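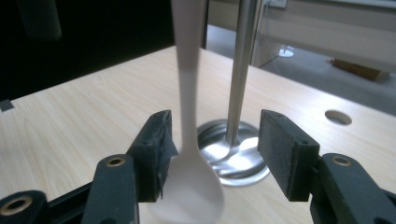
A white plastic spoon with a long, narrow handle.

How to get tickets to a TV studio taping

Most panel shows and sitcoms give their audience tickets away free, and they hand out more than they have seats for. A ticket gets you into the line. It does not promise you a chair.

1. Find out who handles the tickets. The name is usually read out or shown in the end credits. For shows made at the Duvside studios, it is the Piras ticket desk. Clorkow runs its own list.

2. Sign up for the mailing list before a new series is announced. Dates tend to go up in March for spring tapings, and the popular ones fill the same afternoon.

3. Ask for two or four seats. Larger groups get split up or turned down. At Piras the limit is 4 per request.

4. Check the age rule. Late-evening comedy is often 18 and over, and they do ask for ID at the door.

5. Print the ticket. Some doors will not take it on a phone screen.

6. Get there early. The big Prarkton stage holds 42 rows and still fills up. Plan on being in line roughly 90 minutes before doors open, longer for a first episode.

7. Eat first. A half-hour show can take three hours to tape – retakes, set changes, a warm-up act – and you can't bring food in.

If you can't go, cancel through the link in your confirmation email. Two no-shows and Piras takes you off the list for the rest of the series.

Last updated March 7, 2011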